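Segmentation drops the box I'm about to grasp

tallgrass_ee
Posted Sunday, 9:40 pm

I'm running the Paranlow segmentation node on wrist views from a hand-held gripper and feeding the masks to a grasp scorer. On a bare table it works. On a crowded table the target mask goes missing in the last part of the approach, and the scorer picks whatever is left. I labeled 267 approaches by hand and the target mask was gone before closing in 24 of them. Nearly all of those have the fingers on both sides of the object.

Typical view from the bad set:

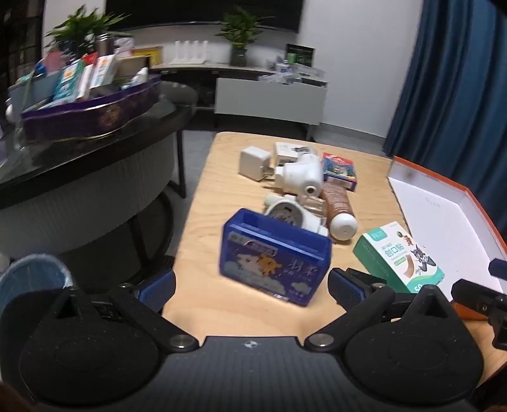

Blue storage box between the finger pads, white plug-in devices behind it.

The box should be an easy one. It's the nearest thing to the gripper and it has a printed front. I get a mask for the bandage box on the right and one merged blob for the white devices. For the blue box I get either nothing or a mask that includes the pads.

Confidence threshold is at default. Lowering it brings in the furniture behind the table.

mottle
Reply 1

Your pads are blue and ribbed and your target is blue. I'd start there. Are you masking out the gripper before inference? The fingers only move one way relative to the camera, so you can render a mask from the opening width and be done.

tallgrass_ee
Reply 2

I have a static mask for the base plate only. The fingers are not masked.

kd_loop
Reply 3

I don't think color is the main problem. We had the same failure in Wamine with orange pads and a gray target. The tracker underneath resets an ID when the box area jumps more than its limit between frames, and close to the object the area always jumps. Check your log for "track reset" near the drop. Raise the limit or gate it on depth.

mottle
Reply 4

A reset would give him a new ID. It wouldn't give him a mask with the pads in it. Those are two different bugs.

kd_loop
Reply 5

Fair, he could have both. I'd still look at the log first. It takes a minute and a finger mask takes an afternoon.

sprocket_lane
Reply 6

Also look at tilt. Your box is standing on its edge. If the planner's support check expects a flat face on the table, it may be throwing the candidate away after segmentation, and you'd see that as a missing mask in the viewer. The Kocabaş config has a flag for it, filter_unsupported. Turn it off for a test.

tallgrass_ee
Reply 7

Ran all three on the 24 bad ones.

Resets in the log: 5, all of them with the mask missing.
filter_unsupported off: no change.
Finger mask from opening width: fixes the ones where the pads were in the mask, plus a few others. The merged blob for the white devices is the same as before.

I'll put the finger mask in and raise the reset limit. The blob I'll post separately.

mottle
Reply 8

For the blob try issue 1158 on the tracker, there's a patch for splitting on depth edges. Not merged yet.

Sturthorpe Forums | Contact | Back to top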